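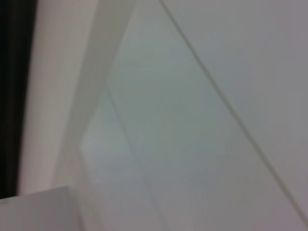 ## 4.2 Airborne noise between converted lofts and the rooms below

Tests were run in June on 15 houses, all loft conversions finished under the Makwood scheme. Method as in 3.1: loudspeaker in the loft room, two microphone positions downstairs, doors shut, fridge off where the owner let us. One house (Kumarasinghe terrace, end plot) had to be redone on the Tuesday, builders next door.

**Figure 6.** Pale surfaces and a thin dark diagonal line, blurred.

Floors fell into two groups. Older joists with mineral wool between and a single layer of board under: mean level difference 52 dB. Same joists with the Skandeck floating layer on top did better at low frequencies, less so above that, where the stair opening takes over. Most of the sound was coming down the stairs. Sealing the door at the foot of the stair made more diffrence than the second layer of board did, in all but two houses.

Joist centres varied more than the drawings said. Nominal 300 mm in the Clondis extension plots, wider in places, packed out with offcuts. We did not correct for this.

Owners were asked about noise seperately (Section 5). Their answers don't track the readings well. Footsteps bothered people far more than music or television, and airborne tests say nothing on footsteps. Impact results are in 4.3, fewer houses, as the tapping machine was away for repair.

Downlights: each one is a hole in the ceiling. 102 fittings across the sample, hoods on less than half. Stepan Romaniuk checked these from above before the boards went down. Unhooded fittings were left in the averages.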